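Keeping Old Desktops in Use: A Study of Computer Replacement in Nesville Schools

Introduction

Our school district replaces its desktop computers on a fixed schedule, whether or not they still work. The old ones go to a storage room at the Plalley building and later to a recycler. Our group wanted to find out how many of those machines could have stayed in classrooms with a small repair, and what that would have cost. The project was supervised by Bożena Tokarz, who teaches applied technology and helped us get permission to look at the district's disposal list.

Background

A desktop computer used for typing, web research and school email does not need to be new. In most cases the complaints that lead to a replacement are slow startup, noise, or failure to turn on. We read through the repair request forms that teachers had filled out and found that the forms ask only for a room number and a short note. Many notes said "slow" or "broken" and nothing more. This made it hard for us to sort the machines by fault, and it is probably also hard for the office that decides what to replace.

The disposal list we were given had 193 desktops on it. The list shows the model, the room and the date the machine was taken out of use. It does not show whether anyone opened the case first.

Method

We divided the work into two parts. The first part was a review of the list and the request forms. Erico and Szulc, the two repair shops in town, each agreed to an interview. We asked both shops the same questions: which faults they see most often in office desktops, which parts they replace, and when they tell a customer to stop spending money on a machine.

The second part was a short survey for teachers, sent out in February. It asked how long they wait for a repair, what they do in the meantime, and whether they would accept an older computer if it had been checked and cleaned.

Before the interviews we spent time learning the names of the parts, so that we could follow the answers and write them down correctly.
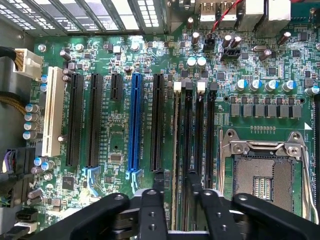
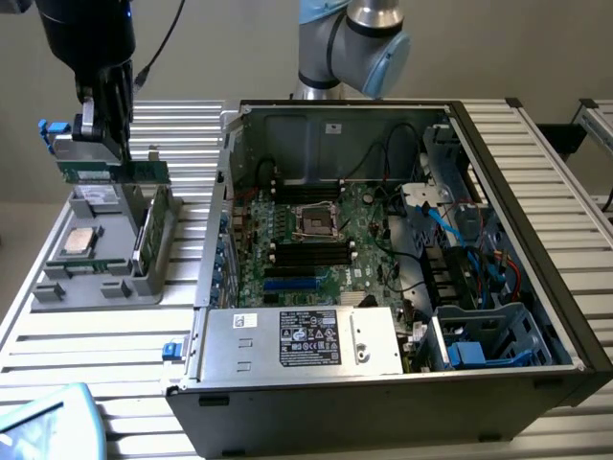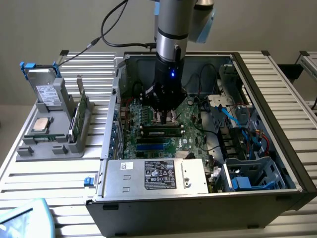
Inside a desktop computer, with the green motherboard showing.

Results

Both shops gave nearly the same answer to the first question. The most common problems they see in office desktops are failing hard drives, too little memory and dust. Erico said that swapping the drive for a solid-state one is the repair they recommend most. Szulc said the same, but added that they check the power supply first, since a weak one can look like a drive problem.

They did not agree about when to give up. Erico stops when the motherboard is bad. Szulc will replace a motherboard if the customer has a used one of the same model, which a school with many matching computers often would.

In the survey, teachers said the wait bothered them more than the age of the computer. Several wrote that they had stopped reporting problems. Most said they would take an older machine if it started up quickly. A few were worried about software updates, and we think that is a fair concern. A computer that can no longer run a supported operating system should not be on the school network.

Problems with the study

We could not test the desktops on the list, as most had already been picked up. Our estimate of the repair cost depends on what the shops told us and on a parts budget of $700 that we worked out from their prices. The survey was also answered mainly by teachers from the upper grades, so it may not fit the elementary buildings.

Recommendations

The request form should have a box for what the user sees on the screen and another for sounds or error messages. Each desktop should be opened and checked once before it goes on the disposal list, and the result should be written next to the model. We also suggest keeping a small shelf of memory and drives from retired machines at Plalley, labeled by model.

We gave a copy of this report to the district office and have asked to see the next disposal list before the pickup is scheduled.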